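About Wudico
Reading time: 3 min

Wudico writes control and perception software for robot arms that have to touch things. We license the software to machine builders and integrators, and we support it on their hardware.

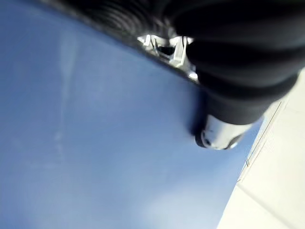 What we work on

Most of our code runs in the last few centimeters before contact. At that range a wrist camera sees mainly the robot itself: black ribbed housing, a bracket, a metallic fingertip, and whatever surface lies under it. A matte panel in a single color offers few features to track. Edges help, and so does the shadow a fingertip casts on the part. Our perception module, Storkora, is built for views of this kind. It masks the known geometry of the gripper, fits the remaining edges, and reports a distance to the surface with a confidence value. When the confidence drops below the limit set for the cell, the controller slows the arm and relies on force sensing.

Products

Storkora is the perception module. It takes an image stream and joint positions and publishes surface estimates, edge estimates and a mask of the tool. It needs a model of the gripper and one calibration pass after every tool change. Flexible parts such as bellows are handled as a range of shapes, so the mask is wider there than around rigid metal.

Kulto is the motion layer. It plans the approach path, switches from position control to force control at contact, and handles the retreat. The switch is a state machine with 2 contact thresholds, one for first touch and one for overload. Both are plain numbers in a configuration file. Integrators can read them, change them and put them under version control.

The two modules are sold separately. Kulto will accept surface estimates from any source that follows the published message format, and several customers run it with their own vision code.

How we test

Every release candidate is replayed against our contact library, a set of 3000 recorded approaches on painted, plastic, metal and coated surfaces. Of these, 1839 include an edge or a seam within the camera's view. The others do not, and they are the harder part of the set. A release ships only if no recording in the library gives a worse distance estimate than the previous release, within the stated tolerance. Exceptions are listed in the release notes by recording number.

Replay does not cover timing, so the same candidate also runs on hardware in our lab. Force traces, joint logs and wrist images are stored together under one clock. Our log viewer opens all three side by side, and it is included with both products.

Company

Wudico was founded by Pirjo Räsänen, who still maintains the Kulto planner and reviews changes to the contact state machine. The office and lab share one floor at Chmielewska, with the developers' desks next to the test cells. We moved there in April, and the calibration fixtures were measured again after the move.

We do not build robots or grippers, and we do not take on complete cell projects. Requests for those go to the integrators we work with.

Support and licensing

Licenses are issued per controller. Each one includes bug fixes for the current major version — upgrades to the next one are quoted separately. Support requests should include the log bundle, the tool model and the configuration file. Without the tool model we can't reproduce masking faults.

Interface documents are available to customers and to anyone evaluating either product. Evaluation copies are full versions with a time limit.

Page last revised June 1, 2018.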